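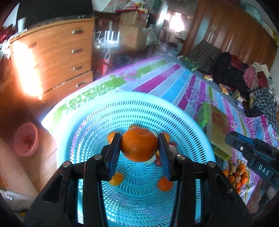 I moved to Cerumville in January, and it took me until summer to understand how I want to keep fruit in a small apartment. Maybe it is a strange subject for a blog post. But I have thrown away a lot of oranges in these months, and I do not like to throw away food, so I started to pay attention.

In the home of my parents fruit was never a problem. There was always a big plastic basket with holes, it stood wherever there was space, and everybody who passed took something. The basket was for washing and also for keeping. When it was empty, somebody filled it. I believed this was a normal thing in every house. When I came here, I bought a nice glass bowl, because I saw such bowls in other people's kitchens and I wanted to have a kitchen like that.

The glass bowl was a mistake. It is deep and narrow, and the oranges at the bottom carry all the others. There is no air down there. In the second week I took out the last two and one of them had a soft green side, and the other had caught it on the place where they touched. I washed the bowl with vinegar, I bought new oranges, and the same thing happened again. Now the bowl holds clothespins, and for this it is very good.

A light-blue basket is much better. Mine is round and wide, with slots in the walls, the same type that I grew up with. It is not beautiful, I know. The color does not match anything. But air comes from the sides, and the oranges can lie next to each other without being piled up. After that change I lost only one orange in a whole month, and I think that one was already tired when I bought it.

My second discovery is that I should sort the fruit on the same day I bring it home, before I put away the other groceries. If I wait until the evening, I do not do it. I take a sheet or an old tablecloth with a pattern (I prefer a pattern, because small stains do not show), put the basket on it and empty the bags next to it. Then I take each orange in the hand and press it a little. Only a little, with the fingers flat. A good one pushes back. If it gives way and stays like that, it goes to the side and I eat it the same evening or make juice.

I look also at the place where the stem was. The skin there gets soft first, before you can notice it anywhere else. And I smell it. In Pluveck, where I lived before, there was an old lady at the market who smelled every orange before she gave it to you, and she refused to sell some of them. I thought then that she was doing theater. Today I do the same in my own room, without an audience.

It is slow work and I like it. I put on the radio, I sit, and my hands do something simple. Normally I have 13 oranges when I buy the bag from the store on Adel Street, sometimes one more if they are small. The bag costs less than two coffees. I used to buy loose ones and choose them in the store, but people behind me were waiting and I felt in a hurry – so I chose badly anyway. 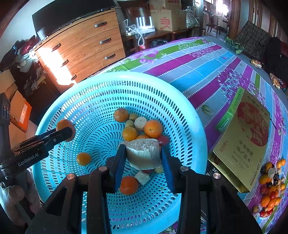 The small things are more difficult than the oranges. I mean everything that comes along in a mixed shopping trip: little red fruits, pieces that are already cut, a few odd ones that do not belong to any group. My rule is that anything with a cut side must not stay long with the whole fruit. The cut side gives water, the water goes to the bottom, and the bottom is where the trouble begins. So I may sort everything together in the basket, but then the cut pieces go into a box with a lid and into the refrigerator, and I try to finish them the next day.

Whatever is in a package I leave in its package. I have a weakness for boxes, I admit. Gold boxes especially, with big letters, the kind that relatives give you at holidays and you do not want to open because it looks too festive. They can stand beside the basket as long as they want, they need nothing from me.

Some practical notes, for those who like numbers. My basket takes 2 kilos of oranges in one layer and a half, and I do not go over that. For the cut pieces I use a 500 ml box, and there is a bigger one of 700 ml that I almost never fill. I rinse the basket every time it gets empty, and I let it dry upside down. The slots collect small skins and dust, so I use an old toothbrush. A cross-head screwdriver (Phillips is the name here, I had to learn it) was also useful once, when a seed was stuck in a slot so well that the toothbrush only laughed at it.

I do not wash the oranges before keeping them. My mother does, and she will not agree with me. I tried both ways, and the unwashed ones stayed firm for longer – maybe because I never had the patience to dry them completely. I wash each one when I want to eat it.

Next I want to try the same with lemons. They have thicker skin and I suppose they are easier, but I use them slowly, half a lemon at a time, and the other half always becomes dry in the refrigerator door. If you have a good way for that half, please write it in the comments.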